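Can Machines Do the Chores Yet? An Interview with Dorin Vasiliu

The head of applied trials at Plirkudow on sorting, folding and the long road to the stockroom
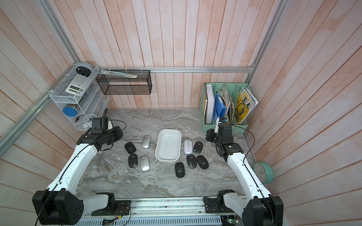 The question is put to Dorin Vasiliu at almost every public meeting he attends, and he has learned to answer it in two parts. Machines can already do a number of chores, he says, provided that the chore has been narrowed down and the objects are known in advance. They cannot yet be sent into a kitchen or a shop and told to get on with it.

"People hear the first half and are pleased, or they hear the second half and go home," he said when we met at the Plirkudow offices in February. "Both halves matter to anyone who is thinking of spending money."

Mr Vasiliu has led the applied trials group at Plirkudow for four years. The group does not build robots for sale. It takes requests from employers and housing providers, turns each request into a set of tasks that can be repeated, and reports on how well present equipment copes with them. Its most recent programme, known internally as Kazemi, is concerned with picking up small goods and putting them where they belong: computer mice into a tray, socks into a drawer, jars on to a shelf.

Asked why a research group should devote a year to work that a child could finish in minutes, he pointed to the requests themselves. "Returned goods are a real cost to a shop. A person stands at a bench, takes an item from a heap, decides what it is and sets it down in the correct place. It is dull work and difficult to recruit for. When we asked employers which job they would hand over first, that was the answer we were given most often."

The programme covered 2,784 attempts at single-item tasks. An attempt was counted as complete only if the item was placed correctly without help from a member of staff. By that measure the overall rate was 71 per cent. Mr Vasiliu regards the figure as respectable, although he declined to call it good.

"In a warehouse, 71 out of 100 would be a poor day for a new starter," he said. "We publish it because it is what we measured. The rate for hard, regular objects was higher, and the rate for cloth was a good deal lower."

A computer mouse, he explained, is a fair test of the easier kind. It keeps its shape when it is gripped, and it is small enough to be lifted with one hand. The difficulty lies in the smooth, rounded shell, which gives a gripper little to hold if the approach is even slightly wrong. Two mice lying close together present a further problem, as the fingers need space on both sides. A person will nudge one out of the way without thinking. A machine must have learned to do so, or it will try the same grasp again.

Two arms help with this, in his view, but they also double the planning. One arm may hold a container steady while the other fills it, and each must keep clear of the other throughout. The group spent several weeks on that matter alone.

Household work remains further off. Under a separate study with Nurkasov, a housing provider, the group visited 58 homes to record which chores residents found most tiring. Laundry and washing up came first and second. Mr Vasiliu said that neither could be offered as a service at present.

"No two homes keep their plates in the same cupboard. A shop can be asked to standardise its shelves. I would not ask that of somebody in their own kitchen, and I doubt they would agree."

He was equally direct on the subject of speed. In most of the Kazemi tasks the equipment was slower than a person, in some cases by a wide margin. He does not consider this fatal. A machine that tidies a bench overnight need not be quick, so long as the bench is ready by eight in the morning. It does need to recognise when it has failed, and to stop.

"I would accept a slower machine that asks for help at the right moment," he said. "At present they tend to be confident. An item has slipped out of the gripper and the arm carries on to the tray with nothing in it."

The next stage will be carried out with Jirnberg, a retailer of office supplies, which has agreed to make part of a stockroom available. Staff there will work alongside the equipment and will be asked to record every occasion on which they have to step in. Their representatives have been consulted on the terms, and no posts will be altered during the trial.

Mr Vasiliu would not be drawn on when a general household machine might be sold. He was willing to say that returns benches of the simpler sort could be partly automated now, with a trained person nearby, and that he expects to advise some employers to try it. Others he has advised to wait. "We had one enquiry about folding fitted sheets," he said. "I wrote back the same afternoon."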